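# The Terncombe folding table

Okay, so you've landed on the page for the one piece of furniture I get the most mail over, and I'm glad, because I love talking about it. The Terncombe is a laundry and mending table. It's a plain wooden top at standing height with nothing on it at all – no drawers, no rack, no clever flip-up bits. I make them in my shop in Birhane and I've been making them long enough to have strong feelings.

I started out wanting a place to fold jeans. My kitchen counter was too shallow and the bed made my back ache (beds are a terrible height for everything except sleeping!). A pair of jeans wants to be laid out full length, smoothed down with the flat of your hand, and folded from there, and you need more room for that than you'd think. So the Terncombe is long enough for an adult pair stretched corner to corner, with space left for whatever else is waiting its turn.

## The top

The top is solid wood with the grain running the long way. I pick boards with streaks and knots in them and I spread those across the whole surface, so no two tops match. If you want a very even, pale, knot-free table, I'd point you to someone else, and I mean that kindly. People write to ask if I'll swap a knotty board for a clean one and the answer is still no.

The finish is a hard wax called Skornum. I put on two coats and buff between them. It goes on thin, it doesn't grab at lint, and you can slide heavy denim over it without the fabric bunching up under your hands. It also warms up the color of the wood a lot, toward orange, so bear that in mind if your room is all cool grays.

Please don't iron straight on it. Use a pad or a folded blanket. I say this on the phone, I say it on the care card, and I still get one scorched top back every winter.

## The edge

I round the front edge over by hand and leave the back one square, so it can sit tight to a wall. That rounded edge was Haf Jenkins's idea. She does alterations, mostly hems and pockets, and she leaned on my first table for an afternoon and then showed me the red line across her forearms. Fair enough! She has had the newer version since November and uses it for sorting as much as for sewing.

## What it's good for

Folding, obviously. But I sell more of these to people who mend, and I can see why. You can open out a whole garment, find the weak spots along the seams, and leave it lying there while you go hunt for thread. Cut-off hems are easier too, with the leg flat and both sides of the fray where you can trim them. I keep my dark blues off to one side and work on the faded stuff in the middle, mostly out of habit, and there's room to do it.

Some denim on a top in this wood and grain, and a close look at the stitching around a pocket:

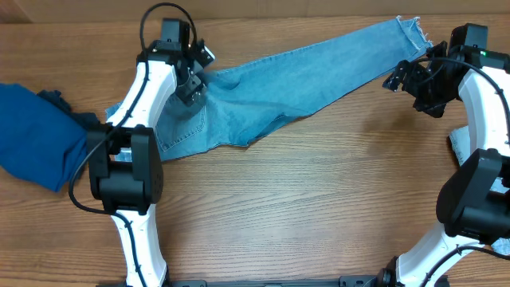
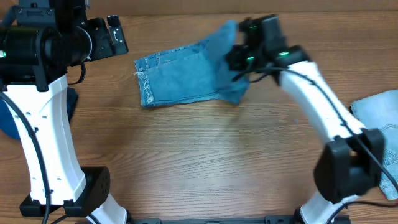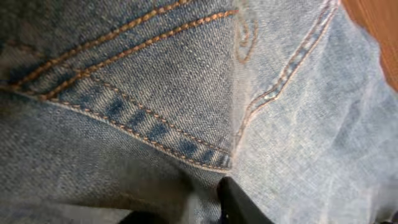

## Price and ordering

The Terncombe is $471 with the legs. If you already have a base you like, the top alone is $244, and I'll drill it for you if you send me measurements (in inches, please, and measure twice). The legs are made by Grarkitz, they bolt on from underneath, and the wrench is in the box. Putting it together is a job for 2 people, only because the top is heavy and you'll want to flip it without dinging a corner.

I've made more than 100 of these now and I still build them in small batches. The next batch opens for orders on 7th February. To get on the list, send me your name, your zip code, and whether you want the full table or the top. I don't take a deposit until your boards are picked out, and I'll send you a picture of them first so you can see your knots.

Delivery is to the door only. If you have stairs, tell me, and I'll pack the legs and the top separately so you can carry them up in two trips.

Spare tins of Skornum are usually on the shelf here too. One tin will redo the top a couple of times, so don't order three like my sister did.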